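Laundry room FAQ — Kalby House residents

Updated Mon 13 May. Replaces the sheet from November, please bin that one if its still on your fridge.

Quick answers to what we get asked most. If yours isn't on the list, email the house office or put a note through the door. Not the suggestions box, it gets emptied once a month if that.

Where is the laundry room?
Ground floor, Robles side, past the bike store. Same key as the front door. If the key sticks, lift the handle a bit and try again.

When can I use it?
7am to 10pm. Last load in by 8.30 please, the spin carries up through the floor and the flats above have had enough of it. Sundays from 9.

Do I need to book?
Weekdays no. Weekends yes, on the sheet by the door. One slot each until Friday evening, then whatever is left is fair game. Write your flat number clearly — we can't ring a squiggle.

How much is it?
Nothing extra. It's in the service charge. Last year the room cost 3,938 to run all in, of which 1,391 was water, before anyone asks again. (Pounds.)

Is there a sticker with instructions somewhere?
Yes, on top of the machine, at the front left. Small print, bring your glasses. If you still can't make it out we have the full booklet as a PDF, just ask. Please don't peel the sticker off or stand bottles on it. Softener rings are a pain to get off.

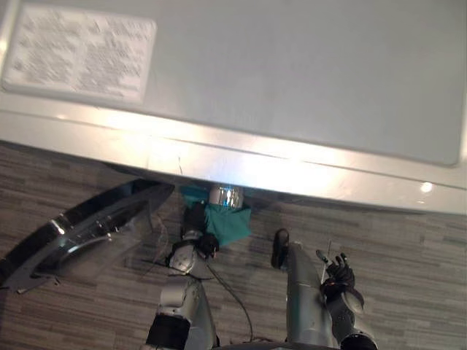 Do I leave the door open or shut afterwards?
Open. Always open, at least until the next person. A shut door means a smelly seal and then we get emails about the smell. Push it right back on its hinge so people with their arms full don't catch it. Same for the detergent drawer, leave it out a finger's width.

There are bits of thread and fluff round the door. Whose job?
Yours, if you were last. Wipe round the rubber with a cloth, takes ten seconds. Threads off towels are the worst for it. Don't pull at anything that looks like it belongs to the machine, tell us instead.

Which programme should I use?
Depends what you've got. Everyday stuff, 30 or 40. Bedding and tea towels, 60. The knob picks the programme and the display tells you how long you've got, which is never quite right, add ten minutes. Please don't run the longest cycle on a Saturday with four names under yours.

How full is too full?
You should be able to get your hand in flat on top of the clothes. If you're shutting the door with your knee it's too full. Double duvets don't go in at all, take them to Gurard on the corner, they have the big drums.

Can I run it with only a couple of things?
You can. We'd rather you didn't, but if it's a work top you need for the morning then fine. Better still, ask your neighbour if they've got anything to go in with it. Darks with darks obviously.

Is there a basket or do I bring my own?
There's a white plastic one that lives in the room. Holes in the sides so damp things can breathe a bit, handles at the ends. It is for carrying between the machine and your flat and then it comes BACK. Same evening. Two have gone for a walk already and we're not buying a third set.

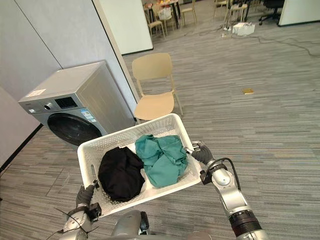 The house basket, with one black item and one green.

I found someone's washing in the machine. Can I take it out?
Yes, if it's finished and you've given them fifteen minutes. Clean hands, straight into the basket, basket by the chair. Don't put it on the floor and don't put it on top of the machine. Don't fold it either, some people mind that.

I found something in the basket and it's not mine.
Leave it till the end of the day. After that it goes to the lost property shelf in the hallway, labelled with the date. Held for a month, then charity shop. At the last clear out we had 111 odd socks. Come and look before you buy new ones.

What is the chair for?
Sitting on. Also fine for resting the basket against while you load, or your coat while you empty pockets. Not for standing on to reach anything. It's a light plastic chair and it will go over. It stays beside the machine, please, it keeps turning up in the bike store.

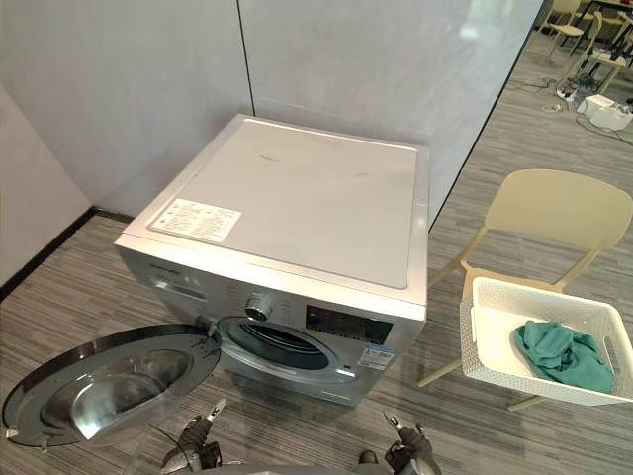 The machine won't start. What do I check?
Door first. Nine times out of ten it's a sleeve caught in it. Open, push everything well in, close till it clicks. Then check the drawer is fully home. Then the socket. If the display's still blank after that, switch off and call the office, don't keep turning the knob round and round.

It finished but the door won't open.
Wait two minutes, there's a lock and it takes its time. If there's water sitting in the drum don't force it, ring us and we'll drain it down.

What powder can I use?
Anything meant for a washing machine. We use Pranon ourselves when we do the hall curtains but its up to you. Half what the box says is plenty. Powder and liquid in the drawer, capsules straight in the drum before the clothes go in. No bleach, no dye. If you dye something in there and the next person's sheets come out pink, that's between you and them and we will be giving them your number.

Why is it carpet in there?
It was an office before. We know. It's coming up when there's money for it, probably not this year. Meantime, carry wet things in the basket and don't drip them across the room, and blot up any spills straight away. Old towels on the hook behind the door.

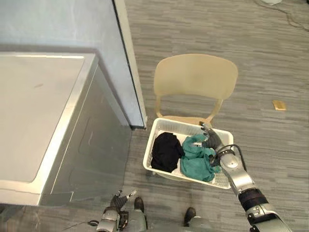

Can I leave the basket on the floor while I nip upstairs?
For five minutes, yes, in front of the chair and out of the doorway. Not overnight. The doorway has to stay clear at all times, fire rules, no exceptions for "just popping up".

Can I dry things in the room?
No. No racks, nothing hung on the door, nothing over the back of the chair. There isn't the air for it and the wall gets damp. The drying yard is open to everyone and has 100 metres of line, so there's always space. Bring your own pegs.

Can visitors use it?
If you're with them. Don't hand over your key.

Something is broken / leaking / making a horrible noise.
Turn it off at the socket, stick a note on the door so the next person knows, email the office. For a proper leak phone, day or night, number's on the noticeboard in the hall.

Booking sheet for next month goes up on Friday.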